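Chapter 7

Surfaces and What They Do with Light

Before you begin: You will need a spoon, a window, and a few minutes when no one wants you for anything.

My grandmother kept a black lacquered tray on the sideboard in her front room, and as a child I was convinced that it was several colors at once. In the morning it was nearly white along one side. By four in the afternoon it had a long orange stripe down the middle, and on winter evenings, with the lamp lit, it held a tiny yellow lamp of its own, upside down. I asked her once what color it really was, and she said, "Black, of course, what else would it be?" and went back to her sewing. I have been chewing on that answer for most of my working life, and this chapter is in some ways a long reply to her.

In Chapter 6 we spent our time on color: why a lemon looks yellow, why it still looks yellow under a bulb that isn't the same as the sun, and what paint does when you mix it. All of that had to do with which parts of the light a thing keeps and which parts it sends back. We now have to ask a second question, and many students find it harder than the first. When light comes back from a surface, in what direction does it go?

Take your spoon over to the window. If it is a well-polished spoon, you will find a small bright window in the bowl of it, and when you tip the spoon the window slides along. Now look at a sheet of writing paper held in the same spot. The paper may well be the brighter of the two if you take it all together, yet there is no window in it anywhere, and tipping it a little one way or the other makes hardly any difference. The spoon sends the light off in an orderly way, each ray leaving at the same angle at which it arrived. The paper scatters it every which way. We call the first kind of reflection specular (from an old word for mirror) and the second kind diffuse, and nearly everything you own does some of both.

A black glossy thing is the best teacher here, because its diffuse reflection is so weak that the specular part has the stage to itself. Piano lids are good for this, and so are patent leather shoes, wet coal, and the trim on cars and appliances. Where the surface curves, the effect is stronger still. A flat piece of gloss shows you one patch of the room, while a rounded rim gathers up the whole ceiling and squeezes it into a few bright spots along its edge.

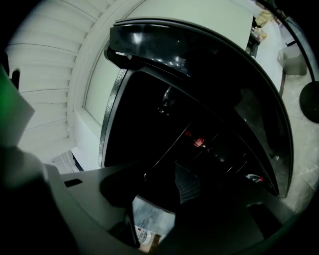

Figure 7.1 Highlights along the upper rim of a glossy black curved frame. Compare the narrow silver strip with its textured surface.

Painters worked this out long before anyone wrote down the rules. Noemi Achterberg, who taught the still-life class I took when I was young and foolish enough to think I could paint, used to make us spend an entire July on one black teapot. She allowed us white for the highlights only at the very end, and then only a touch. I put mine on too early and too big, every single time, and my teapot looked as though it had been snowed on! What she wanted us to see was that a highlight is a picture of the lamp, and belongs to the lamp as much as to the pot. Move your head and it moves with you. The pattern painted on the teapot stays where it is.

Texture comes in between the two. Rub a polished piece of metal with fine sandpaper and you haven't changed what it is made of, but you have given it a great many tiny slopes, each one facing its own way. Each slope is still a little mirror. Together they blur the window into a soft glow, and if the scratches all run in one direction the glow stretches out into a streak. Look for this on the bottom of a saucepan, where the streaks seem to turn like the hands of a clock as you walk past.

We will take all this in order. Section 7.1 sets out the rule for flat mirrors, with drawings you can copy. Section 7.2 bends the mirror and asks what becomes of the picture. Section 7.3 is given over to rough surfaces, and it is the one my students Saron Ayele and Youssra Tahiri begged me to shorten (I did, a little). Section 7.4 looks at varnish, water, and glass, where light is reflected at the top and then again further down.

Some words to watch for as you read: specular, diffuse, highlight, gloss, matte, angle of incidence, normal.

Warm-up

Choose one shiny object at home and draw it three times in a single day, from the same chair, putting in only the highlights. Write the hour beside each drawing. Keep these, as you'll want them in Section 7.2.

7.1 The Flat Mirror

Stand in front of the bathroom mirror and lift your right hand.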